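Print this page | E-mail this to a friend

The Kaststead Folding Allotment Trolley

I've been selling garden bits and pieces from our little shop in Meltness for long enough to have strong feelings about trolleys, and the Kaststead is the one I use myself. I bought mine before we ever stocked it (full price, I'd like that noted!) and it has been up and down the hill to my plot in all sorts of weather, mostly loaded with things it probably shouldn't have been.

It carries 80 kg on the flat. I wouldn't load it that heavily on a slope unless you've got someone sensible walking behind, but for compost, pots, a watering can and a flask it barely notices. The sides drop down separately, so you can slide a bag of manure straight off instead of hoisting it over the top, and my back has been very grateful for that.

Folded up it's 23 cm deep and stands on its end behind a shed door. The first few times you fold it you'll pull the wrong strap and say something rude. Pull the green one. The black one is only for carrying it. 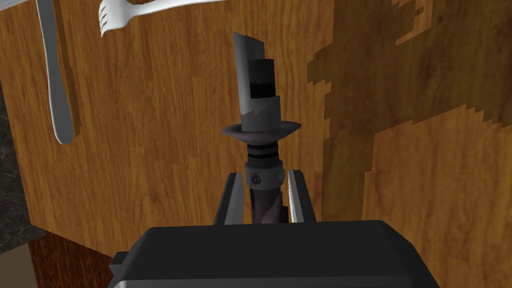
Does it come ready assembled?

Nearly. The body arrives folded and in one piece, and you push the wheels on yourself until they click. The handle goes on last with two bolts, and the key for those is taped inside the lid of the box, where everybody misses it and then rings me up.

The wheels are solid rubber, so no punctures, though they do rattle a bit on cobbles. If you've got a lot of soft ground to cross, ask for the wide ones, which we usually have in by June. They cost a little more and they'll fit any Kaststead, even the older ones with the round handle.

Colours are moss, brick and a very dark blue called Stargate that I was rude about when the catalogue came, and now I've got one. It hides the mud beautifully. The moss shows every splash but looks lovely for the first week.

The liner comes out and can be hosed down. Please don't put it in the washing machine. Birdie Dunleavy did, on a hot wash, and it came out the right size for a doll's pram. We do sell spare liners, and she now has one.

Frame guarantee is 5 years, wheels and liner one year. Keep your receipt somewhere you'll find it again, or let me write your name in the book when you buy. There's a waterproof cover as well, made by Suwannarat, with a proper drawstring and a pocket for seed packets. It's sold separately and it's worth having if yours lives outdoors like mine does.

We've got one made up by the till if you want to have a go at folding it before you decide. Come before 5 if you can, I start cashing up after that.

300 shares | 23 comments

Print this page | E-mail this to a friend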